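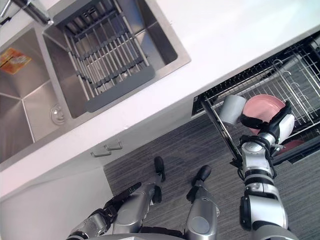

Work and Automation, Unit 6: Kitchen and dish work

Instructor: Aurelio Aguirre
Handout for the session of March 11, 2021. Bring it with you, along with your notes on Unit 5.

## What this unit covers

Unit 5 was about warehouses, where the building was designed around the machines. Kitchens are a different case. The counters, drawers and racks were made for people, and the machine has to fit in with what is already there. We look at putting dishes away, and at what happens to the jobs of the people who used to do all of it.

The main case is Ruscombe, a residence for older adults with small shared kitchens on each floor. Lomik, the contractor that runs the food service there, brought in a two-armed walking robot for the dish work in November. Abdelilah Metwally was the shift lead at the time and wrote most of the notes we use.

## Terms

**Task.** One piece of work with a start and an end. "Put the mugs in the pull-out rack" is a task.

**Job.** All the tasks one person is paid to do, plus the things that never get written down.

**Handoff.** The point where work passes from a person to a machine or back again.

**Residual work.** What is left for people after a task has been automated. Some of it was there before. Some of it is new.

**Exception.** Anything the machine stops for. A person clears it.

## Breaking down the job

Before the change, the kitchen aide job at Ruscombe was written up as one line: "dishes and tidy." Metwally split it up by following the aides through their shifts. His list had 17 tasks. A shortened version:

- collect dishes from the tables
- scrape and sort
- wash by hand anything that can't go in the machine
- unload and put away plates, mugs and bowls
- wipe the counter and sink
- notice who hasn't eaten and tell the nurse
- restock tea, coffee and sugar
- talk with residents

Only 3 of the 17 went to the robot at first, all of them to do with putting things away. The rest stayed with the aides. Keep this in mind when you read that a job "has been automated." Ask for the list.

Look at the sixth item as well. It was not in the job description. Aides did it while clearing plates, and a full plate told them something. When management talked about moving collection over to a cart system, the nurses were the ones who objected.

## Why putting away is hard

Plates in upright slots and mugs on hooks look simple to us. For a machine each one is a separate problem.

1. The drawer has to be open far enough, and it has to stay open.
2. A plate goes in on its edge. Slightly off and it catches on the wire.
3. A mug can be held by the handle, the rim or the body. The right choice depends on where it's going.
4. Things already in the rack get in the way of the next thing.
5. Wire and shiny steel are difficult for cameras.

Aides deal with all five without thinking about them. When Metwally asked one how she knew a plate was in properly, she said it was the sound.

## What changed for the aides

**Pace.** The robot was slower than a person. Lomik's plan was for it to work between meals, when the kitchen was quiet, so speed mattered less. In practice the gap between breakfast and the morning snack was too short, and aides finished the racks by hand.

**Layout.** Mats were moved and drawers were labeled. Aides were asked to put mugs down on the counter with the handles facing one way. This took time, and no time was added to the schedule for it.

**Exceptions.** An aide was called over whenever the robot stopped. In the first weeks this broke up other work badly. One aide described it as having a new hire who can't be left alone.

**Bodies.** Low drawers mean bending. Two aides with back trouble said this was the part they were glad to give up. Both asked to keep the table work.

**Hours.** No one was let go. One open position was not filled. Students often skip past this, so write it down: a job that is never posted doesn't show up as a layoff.

**Pay.** Unchanged. The aides asked for a higher rate for clearing exceptions and were told it was "part of normal duties." The question was still open when the notes end.

## Comparison: Jomley

Jomley is a staff cafeteria with nearly 3,000 covers a week. It used a fixed arm over a conveyor, supplied by Fahmy. All plates there are the same size, and nobody lives in the building. The arm did one task all day, and one worker was moved to stand beside it. She had fewer tasks than before and less reason to leave her spot. She transferred out after 10 weeks.

Put the two cases side by side. At Ruscombe the job got more broken up. At Jomley it got narrower. The machines alone don't explain that, so look at who wrote the schedule and who was asked.

## For discussion

- Which tasks on the Ruscombe list would you move next, and who would you ask first?
- Should clearing exceptions be paid as a separate skill?
- Is turning mug handles one way a fair thing to ask of an aide? What would make it fair?

## Assignment

Pick a job you have had. Write the task list, with at least 10 entries, including ones that weren't in the job description. Mark each one P (person), M (machine) or H (needs a handoff). Then write one page on the H items only. Typed, double spaced, name on every page. Late papers lose half a grade per day unless you've talked to me first.

Reading for next time is the second half of Metwally's notes, starting from the section on night shifts. Skip the appendix.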